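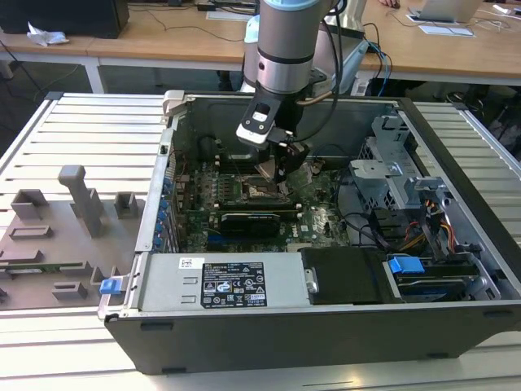

What happens to my takings if I drop my phone in the canal, a cheese seller wanted to know at our first drop-in, and could we please answer without using the word blockchain. We have had that question in one form or another at nearly every session since, and a good deal of the past few months has gone into giving a better answer to it than the one we gave that morning, so it seems a fair place to begin.

Dosira: progress report to the Chauvin Fund
March 15, 2026

Thank you, first of all, for your patience over the revised timetable, and for the kind note that came with the second payment. It was read aloud in the office and is now pinned up by the kettle.

As you will remember, Dosira set out to see whether small traders in Torham could take payment in a pound-backed digital coin as easily as they take a card, and whether they would want to once they had tried it. There are now 59 traders signed up. They are a lovely mixed bunch: food stalls, a couple of hairdressers, the shoe repairer under the railway arch, and a plant nursery out on the ring road that we hadn't even approached (they heard about us from a customer and rang up!). Not all of them are active every week, and we would rather say so plainly. Some set up a wallet, took a payment or two to see it work, and then went back to cards through the winter when trade was slow and nobody felt like explaining anything new at the till.

The Oria wallet

Most of the work since our last report has gone into Oria, the wallet app that traders use to receive and hold their coins. The old version asked people to copy a long list of recovery words on to paper and keep it safe, and we found out soon enough what "safe" means in a busy shop. One list was in the till. Another had been taped inside a cupboard door, facing customers whenever the door was open. So we have moved to shared recovery, in which a trader picks two people they trust, and both have to agree before a lost wallet can be opened on a new phone. It took longer to build than we had promised you, and the testing took longer still, but traders have been far more at ease with it. Several chose the stallholder next door, which we hadn't expected and rather like.

The cash-out screen has been redone too. It now shows the amount in pounds first, in large figures, with the fee beneath it before anyone presses anything. We ought to have done this from the start. The complaints we received about fees were hardly ever about the size of the fee, and nearly always about finding it afterwards.

Drop-in sessions

These have gone well, though attendance goes up and down with the weather and the school holidays. We have stopped giving a talk at the beginning. People came in with a particular worry and had to sit through our slides before they could ask about it, and a few of them slipped out. Now we put the kettle on, sit down at a table and go through whatever they have brought. Tax is the subject that comes up most. We can't give tax advice and we say so each time, but we have written a plain two-page sheet on what records to keep, and an accountant's practice in Torham has checked it over for us without charge.

We have also spent more time than planned on scams. Traders were getting messages that pretended to come from Oria and asked them to "confirm" their wallet. As far as we know none of our traders lost any money, but it gave us all a fright. Every signed-up trader has had a letter through the post explaining that we will never ask for such a thing.

Money

Spending is within budget overall. We are £400 over on printing, nearly all of it down to that letter and the record-keeping sheet, and we have covered this from the travel line, where there was room. The full breakdown will follow separately in the format you sent us.

What is still troubling us

Refunds are clumsy. A trader who wants to give a customer their money back has to type the sum in again by hand, and on a cold morning with a queue that is asking for mistakes. A fix is half built. We had hoped to have it in this report and are sorry that it isn't.

The other matter is customers. We have put nearly all our effort into traders, and in places we have a willing shop and very few people walking in with the coin to spend. We would be glad of your thoughts on this, and would very much like to talk it through before we plan the next stage.

Until May

The refund fix comes first. After that we will hold 5 further drop-ins, one of them at the plant nursery, and send a short survey to everybody who has stopped using the wallet, with a stamped envelope for those who would sooner write. You would be most welcome at any of the sessions. There is usually cake.

With warm thanks from all of us at Dosira

We use cookies to improve your experience on this site. By continuing to browse you agree to our use of cookies. Accept all Manage preferences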